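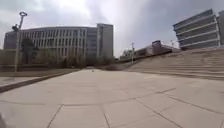 Unit 5: Why Viral Picture Puzzles Travel So Well
Course: Writing for Trending and Lifestyle Pages
Instructor: Yvette Wong

Reading before class: the Brasau packet, the first 2 articles only.

1. What we mean by a picture puzzle

A picture puzzle post asks the reader to find something: a hidden cat, a wrong letter, a second face. The text is short and the headline makes a small challenge. The reader wants to test the eyes, and after this he or she often sends the post to a friend.

2. The headline

Compare these two headlines from the Skulletti archive:
Find the owl in this tree
Most people miss the owl in this tree

The second one got more clicks, but it also makes a claim. Who are "most people"? If the page did not ask anybody, the claim has no source – and an editor should remove it. We will discuss in class if a softer wording can still attract the reader.

3. The case of Grikley

Grikley was a small page about animals. One puzzle with a moth on bark received 1256 comments in a single night in July. Brittany Beaulieu, who was editor there, sorted the comments by hand. Nearly half gave the answer openly, so other readers lost the fun. After that the page put the solution on a separate screen and asked people to write only "found it".

4. Sources and permission

Many puzzle posts take a photo from somebody without asking. Write the name of the photographer and keep the message where the permission was given. The Lapointe worksheet has a table for this. Please use it, also for your drafts.

Terms to know: curiosity gap, share trigger, spoiler, credit line.

Homework

Write 2 headlines for the same puzzle, one with a claim and one without. Add a short paragraph about which one you would publish. Bring it printed, I do not read from phones.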